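Informe de avance para Zullora: recogida de ejemplos de tareas domésticas, enero

¡Hola otra vez! Os escribo con bastante café encima y con mejores números que en el informe anterior, así que voy al grano. Cerramos enero con 3884 episodios grabados, de los cuales 974 ya están revisados y etiquetados. El resto está en cola (la revisión sigue siendo nuestro cuello de botella, lo sé, ahora vuelvo a eso).

Este mes lo hemos dedicado casi entero al salón de Davisdale y a la familia de tareas de la papelera: botellas, latas, bolsas, el borde de plástico que se dobla y se arruga como le da la gana. Es un material precioso para aprender y un dolor de cabeza para grabar.

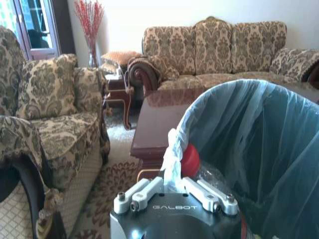
Lo que más nos cuesta sigue siendo el plástico transparente. A los operadores les pedimos que varíen la altura y el ángulo de entrada en cada intento, y que no borren los fallos, que para entrenar nos vienen de maravilla. De los episodios revisados, 80 son intentos fallidos bien anotados, y quiero llegar a bastantes más en la próxima entrega.

También hemos cambiado las instrucciones de texto. Antes eran frases muy secas, y ahora cada episodio lleva dos redacciones distintas, una corta y otra como la diría alguien en su casa. El equipo de Vostton las está cargando en Lui, nuestra herramienta de etiquetado, y de momento va bien, aunque todavía se cuelga con los episodios largos.
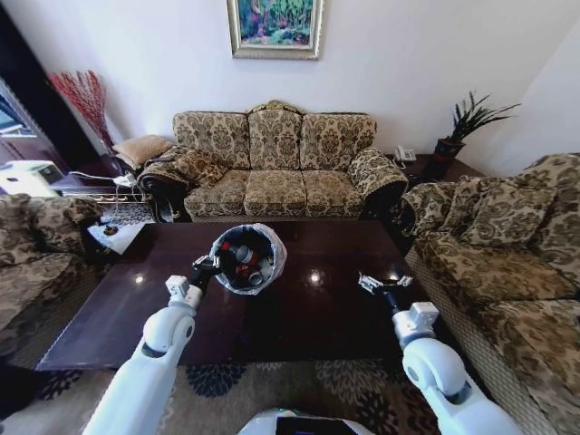

Para febrero me gustaría mantener los muebles y cambiar la luz, con sesiones a primera hora y otras al anochecer. El objetivo son 400 episodios a dos brazos. Y una petición, ya que estamos: ¿podríamos pasar parte del presupuesto de viajes a horas de revisión? Con una persona más a media jornada vaciaríamos la cola mucho antes. Os mando el desglose de gastos en hoja aparte.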